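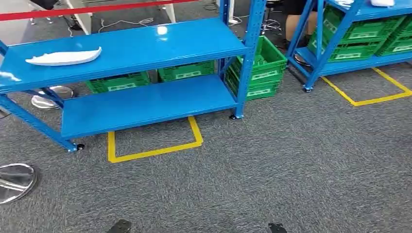

Photo: Gostine project, head camera. Credit Amândio Serrano.

Gostine shelf handling: progress report to the Erkbridge fund

Dec 29, 2025
Prepared by Amândio Serrano

When we last wrote, in November, we promised you a robot that had been shown how to pick a part off a shelf, put it in a crate, and move on to the next one without a speech from its operator in between. We are some of the way there. The speeches have become shorter.

Where the demonstrations stand

The target for this period was 2,030 recorded demonstrations. We have 1,154 that we are willing to put our names to. There are others, and they are on the disk, but they mostly teach a robot how to hesitate, and it has enough natural talent in that area.

All of the accepted recordings were made by remote control, with the operator wearing the headset and driving both arms. We tried hand guiding for the first part of the period, with one person holding the robot's wrists and walking it through the reach. The motions looked fine to us in the room. In the recordings, the wrist camera spent a good deal of its time looking at somebody's sleeve. We went over to remote control and have not been tempted back, although the hand-guided set may still be of use for the lower shelf, where the operators find depth hard to judge.

We now have three trained operators. Training takes 16 hours before we keep anything a person records, up from the single afternoon in the proposal. The proposal was written by someone who had not yet tried it, namely me.

The floor layout

You asked in your last comments why so much of the first budget line went on "floor preparation," and whether this meant construction. It meant yellow tape. Each shelving unit has a taped rectangle, and the unit goes back to its rectangle at the start of a session. The units are on casters and will wander if leaned on, and people lean on them. Before the tape, the operators were teaching the robot to reach for a shelf in one spot on one run and somewhere slightly different on the next. Some variation is good for learning. We would like to be the ones choosing it.

The green crates are settled for now. The white parts on the top shelf are the ones agreed with Kornedska, who would like to see the long curved one handled from either end. At present the robot has a favorite end.

The gripper

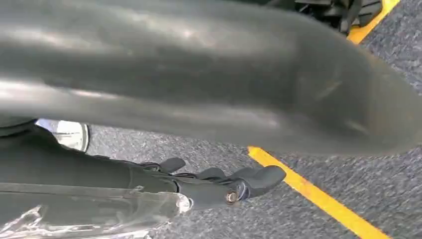
Wrist camera view: gripper fingers low over the carpet, with the floor tape beyond them.

Low reaches are where most of the rejected recordings come from. From the head camera, an operator gets a decent idea of the shelf and a poor idea of what the fingers are doing near the floor. The wrist camera is meant to fill that gap, and on a good run it does. On a less good run, something large and gray and badly out of focus takes up most of the picture, and the operator is left to work with what remains. Our people have become quite skilled at this, which I mention with pride and some concern.

Odukoya has offered us a different camera bracket that sits farther off the wrist. We have said yes. It will mean recording the low reaches again, and I have put the cost of that under the existing equipment line so as not to trouble you with a new one.

What went less well

The playback tests were late. When we did run them, the robot copied the top shelf reach nicely, along with a small pause just before the grasp. The pause belongs to one of our operators, who likes to check her view before she closes the fingers. We have asked her to check earlier.

Next period

We will finish the top shelf set first, then fit the new bracket and start on the lower shelf. The shortfall against target should close by the end of the period if the current pace holds. I am not asking for more money. I am asking for the second headset, which was approved in the spring and is, according to the purchasing office, still being thought about.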